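3.2 Soft toys and the problem of the permanent table

Of all the things that came to rest on tables in the Clunomham homes, soft toys were the least explicable and the hardest to shift. Mail gets opened in the end and fruit goes off. A plush animal does neither, and so it stays, acquiring a sort of tenancy. Our participants had no trouble saying where such toys belonged (a bed, a basket, "her room"). They were vaguer on why the toys were so rarely there.

We coded an item as settled if it was still on the same surface at the second visit in January. By this rule a good many plush toys were settled, and several had outlasted the tablecloth. Figure 4 shows a typical case, a dark-furred toy with a white belly and pink pom-poms, on a wooden tabletop.
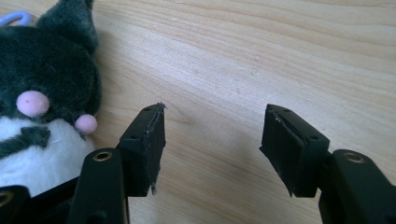
Figure 4. Plush toy on a light wooden table.

Danai Athanasiadis objected to the word "settled" when she read a draft of this section, and wrote in the margin that a toy on the table is waiting for its owner to get home, that every parent in the study knew this, and that only researchers would need 2 visits to find it out. We have kept the term, with some loss of confidence.

Her point does fit the interviews. Adults described moving a toy as a small act of diplomacy, best done after bedtime. One father had put a rabbit in the cupboard before dinner and was still hearing about it at our second visit. Toys with a name were moved less often than toys without, and toys with a favourite chair were hardly moved at all. The tidying scale we borrowed from the Troltton survey has no box for this.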